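Sorting night, and the lid problem

11/03/2019

Quick one tonight, the kettle's on and I've got work early. But I said I'd write up the toy cupboard clear-out and if I don't do it now I never will.

So. The cupboard under the stairs. Regular readers (hello, both of you) will know it has been a disgrace since October, when we moved the coats out and the toys in and told ourselves it was temporary. Everything went in bags. Bags inside other bags. The jigsaws I dealt with last week, 16 of them, and I kept 7. The rest went to the school fair table and good riddance to the one with all the sky.

That left the small stuff. Cars, beads, the farm, the doll's house bits, and the blocks. The blocks are the worst because they get everywhere. Down the sofa, in the washing machine drum once, in my boot. And they'd been mixed up with three other sets so you'd put your hand in the bag for a star and come out with a plastic sheep.

Method, such as it was: tip a bag out on an old sheet. Big things to the left, rubbish in the bin, anything with a matching friend gets put with its friend. Then wipe, then box. I did the farm first as it's easy. Two cows short. Don't care.

For the blocks I wanted to see what we'd got before deciding on boxes, so I started putting them out by colour. Reds together, blues together and so on. It's slow going but weirdly soothing, I had the radio on low and a biscuit. You do start to get fussy about it. Is a star next to a cylinder all right or should it be stars with stars? Colour won in the end as that's how small people ask for them. Never once have I heard "please may I have the hexagon". 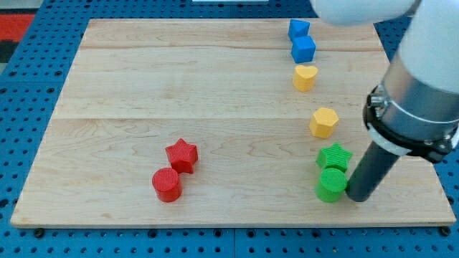
The ribby ones are my favourites, the texture is lovely to run a thumb over. Pain to clean though. Anything sticky sits down in the grooves and a cloth just skates across the top. Old toothbrush, warm water, drop of washing up liquid, then leave them on a towel overnight. Don't put them on the radiator, I did that with a different set and they went a funny shape. Tea towel will do if the good towels are all in the wash, which ours were.

Stars are the fiddliest, you have to get right into each corner. Cubes take no time. The heart is fine apart from the dip at the top, which is where the jam lives.

Right, boxes. I'd bought a stack from Rostami on the ring road, the clear ones with the clip lids, thinking I was being clever. Lids don't clip. Well they clip on one side and then the other side pings up and hits you in the wrist. Took two back and swapped them for the Deltar ones, which are uglier and a bit taller but the lid goes on and stays on, and that's all I ask from a lid. They're too tall for the bottom shelf so the bottom shelf is now shoes again. Full circle.

Labels next. My neighbour Vlasta Kneževič lent me her label maker and I got carried away. Did CARS, FARM, BLOCKS, then BITS, then MORE BITS, then one for the tea caddy. Took them all off the next morning and did it with coloured stickers instead, seeing as the people doing the tidying up can't read yet. Red sticker for the red box, you get the idea. So each colour has its own tub, and the tubs live inside the big box. It worked for one whole afternoon. Then somebody decided that yellow and green are married and must sleep in the same tub, and there were tears when I moved them, so yellow and green share now. Fine.

Someone asked in the comments last time whether it's worth sorting at all when it's only going to be tipped out again. Fair. I think it depends what annoys you. The mess on the floor doesn't bother me much, what gets me is the hunting. Twenty minutes looking for one particular thing at bedtime with somebody wailing behind you. If I know it's in the blue tub or it's lost for good, I can say so and we can all move on with our lives. Also I like a tidy shelf. There, I said it.

A few things I'd do diffrently:

Measure the shelf before buying boxes. Obvious. Didn't.

Do it when they're out of the house. I had a helper for the beads and it took three times as long, and there are now beads in the fruit bowl.

Have a bag for odd bits and be strict with it. Mine has got a wheel, two dominoes, a key, and a thing my brother-in-law Tõnu swears is from the old pushchair. It's going on the top shelf for a month and if no one cries for any of it, out.

Don't start at nine at night.

Still to do - the dressing up, which is a bin liner I'm scared of, and the craft drawer. The craft drawer has dried up glue in it that has become part of the drawer. If anyone knows how to get it off bare wood without wrecking the wood, please say. I've tried warm water and a butter knife and got nowhere, and I dont want to sand it if I can help it.

And I never found the missing cows. If you were at ours for the birthday tea, check your coat pockets.

Kettle's boiled. Dressing up box next time, probably, unless I lose my nerve and write about soup.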